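Print | E-mail

Barta: "The court is full and the list keeps growing"

2 November 2018

Rozália Barta has sat as a judge in Gorkham since April, and she is already tired of being asked who appointed her.

"People want to know which party I belong to," she said in her office on the third floor. "I don't belong to one. I was put forward by the council and the regional assembly voted. It was 100 to 90, so I can't claim everyone was pleased."

The close vote followed weeks of argument over her past work for the law firm Aksoy, which acted for the town in the Fevano land case. Barta has stood aside from that case and says she will do the same in anything connected to it.

Her main worry is the backlog. The court has 200 cases waiting and 3 judges to hear them. Most are tenancy disputes.

"A family waiting for a ruling on their home can't plan anything," she said. "They don't know whether to put the children into the local school."

She would like a fourth judge and longer opening hours for the registry. The assembly has promised to look at both after the budget.

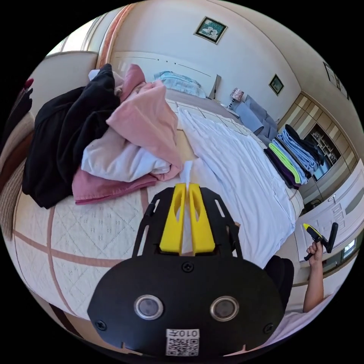
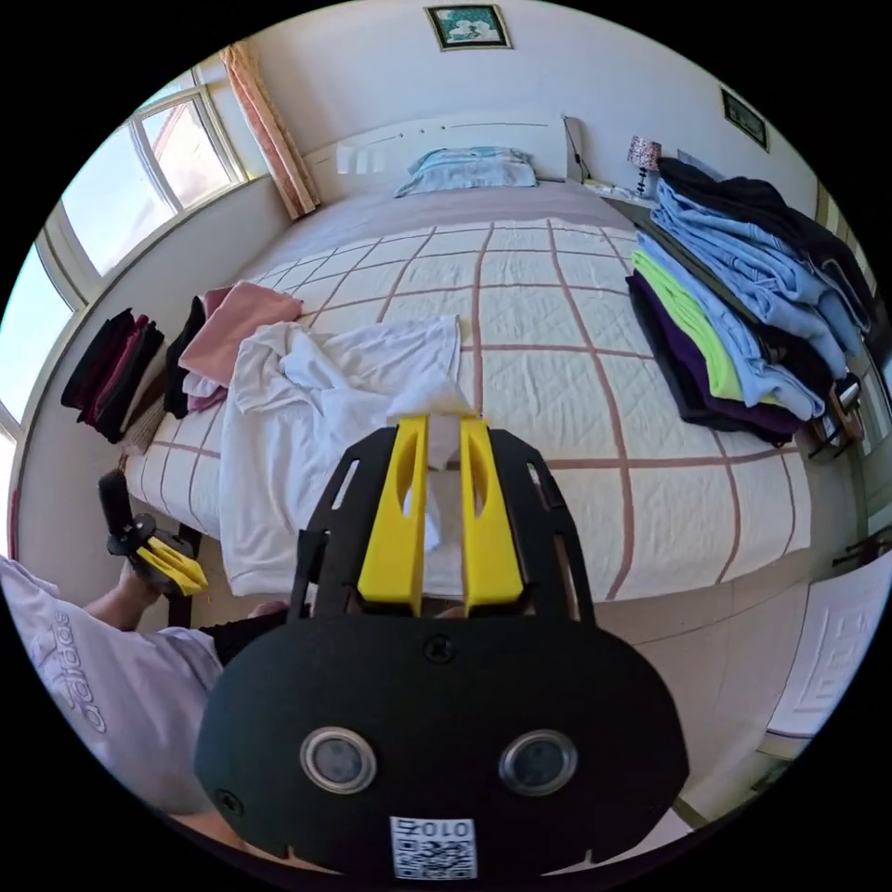 On the question of elected judges, which the opposition wants put to voters, Barta was brief.

"I would have to raise money and print leaflets. Then someone who paid for the leaflets comes before me. I don't see how that helps."

She would accept a fixed term, though, and public hearings for candidates. Her own hearing was held in private at the Ultevus building, and no minutes were released.

"They can publish mine," she said. "I've asked them to."

E-mail this article | Print this page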